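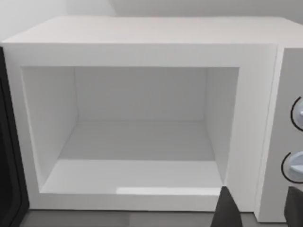 Skollance scatter: same seed, different layout after adding an object
Forum: Scene Description and Macros

tinwhistle_k wrote:
I use the Skollance include to scatter pebbles over a height field. The seed is fixed at the top of the scene file. Yesterday I added one fence post, declared before the scatter call, and every pebble moved. Removing the post puts them back where they were. I would expect a fixed seed to give a fixed layout no matter what else is in the file. Is this a bug in the include or in the Prarnside parser?

Parser is the May build. The scatter call is the stock one: surface, count of 200, seed, minimum spacing.

mbrack wrote:
Neither. Your fence post macro draws random numbers, I assume for the lean or the grain offset. If it uses the same stream identifier as the scatter call, it consumes values from the stream, and everything after it is shifted by that many draws. Give the post its own stream and the pebbles will stay put.

tinwhistle_k wrote:
The post does draw two values, one for lean and one for rotation. I moved it to a separate stream and the pebbles are back. Thanks. It still seems fragile. If I raise the pebble count, the first 200 keep their places, but if I change the spacing they all move again.

mbrack wrote:
Spacing uses rejection. A candidate that is too close to an accepted pebble is thrown away and a new one is drawn, so the number of draws depends on the spacing. A changed spacing means a different sequence from the first rejection onward. This is in the readme for the include, under "Repeatability".

pell_q wrote:
The better fix is to drop streams altogether and hash. Take the integer index of the pebble, mix it with the scene seed, and use the result as the position. Index 7 then always gives the same candidate, whatever was declared before it and whatever was rejected. I replaced every stream in my own files this way and have not had a layout shift since. 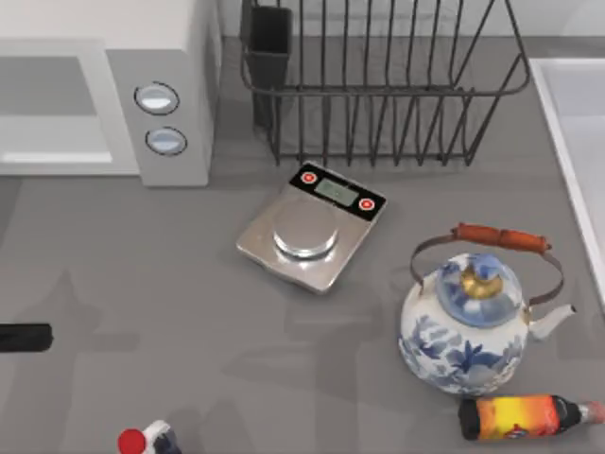
Overhead view of the counter, with the microwave at upper left and the dark wire dish rack along the back.

ostler_v wrote:
Hashing by index fixes the candidates. It does not fix which ones are accepted. If pebble 2 is rejected at the new spacing, a neighbor it used to block may now be accepted, and the change can travel some distance across the surface. Fewer pebbles move, but saying the layout never shifts is too strong.

pell_q wrote:
Agreed on acceptance. I should have said the candidates do not shift. In practice I see a few pebbles appear and disappear when I change spacing, and the rest stay where I approved them. For an animation with a slowly changing spacing that is the difference between usable and unusable.

mbrack wrote:
I still would not tell a newcomer to hash everything. A poor integer mix gives visible rows, especially when x and z come from consecutive indices. I have seen this in files posted here - the pebbles lined up on diagonals and the author blamed the height field. The built-in stream is well tested. A mix that someone typed from memory usually is not.

pell_q wrote:
Then use the one in the Dudás math include. It takes an integer and a channel number. Channel zero for x, channel one for z, and so on for scale and rotation. I plotted a large number of points with it and found no rows.

mbrack wrote:
Plotted by eye, or tested? The eye is lenient with sparse points.

pell_q wrote:
By eye, plus a bin count over a square grid. The counts looked flat. I did not run a proper test on pairs of channels, so if you want to check that, please post the result.

ostler_v wrote:
One more cost to mention. The hash is evaluated in scene language, so it is slower to parse than a stream draw. For pebbles it does not matter. For grass it does. 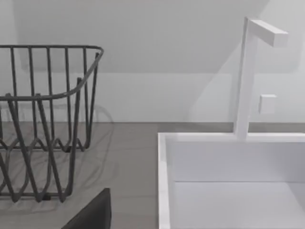 My workaround for grass is to hash once per patch and use the result to seed a local stream. Inside the patch I draw normally. If I edit one patch the others do not change, and parse time goes up by almost nothing. The patch index has to come from the patch position, though. If it comes from a loop counter, adding a patch at the start renumbers all of them and you are back to the original problem.

tinwhistle_k wrote:
The patch method looks like the right size for what I am doing. Is there a working file I can read?

ostler_v wrote:
The Grarotgate meadow scene in the downloads section does it. Look for the macro named PatchSeed near the end of the file. Ignore the lighting, it was written for an older gamma setting and renders too dark now.

tinwhistle_k wrote:
Found it, and it parses without changes. Negative patch coordinates gave me identical patches on both sides of the origin until I added an offset before the hash.

ostler_v wrote:
Known problem, the macro takes the absolute value. I will upload a corrected version.

mbrack wrote:
Please keep the old one available under its current name. At least two of my scenes include it and I do not want the grass to move.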